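Notebook, bench 2: house rules for the arm, second go
December 24, 2018

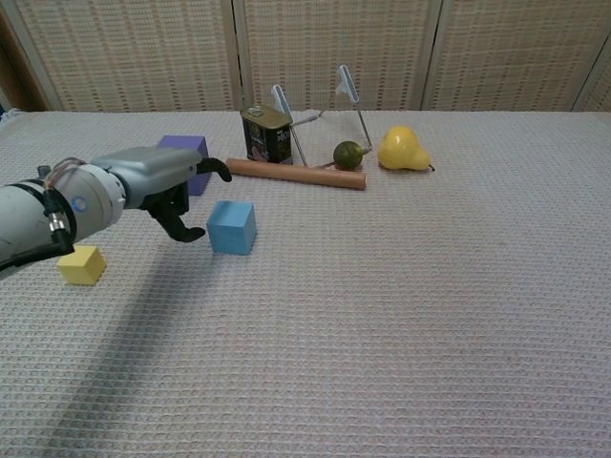 Skinner Workshop, Handling and Safety Group, Kelludstead

Quiet in here today, so I have finally sat down with the rules we drafted in September (the ones stuck inside the cupboard door, with tea on them!) and gone through them at the bench with the foam-like cubes out.

Rule 4 says the fingers stay open whenever the arm is waiting over the cloth. I'd like to keep that, and add that they wait clear of the nearest cube, so whoever comes in next can see at a glance that nothing is held.

Rule 7, cables. The loop over the joint needs a proper look before each session, connector included, and a line in the book to say so. I am as guilty as anyone of skipping the line.

Rule 9, the back row: tin, rolling pin, wire stand, fruit. Please leave them behind the cubes and don't shuffle them mid-run, however tempting the pear.

Still to ask Callanel whether 13 rules is too many for one door.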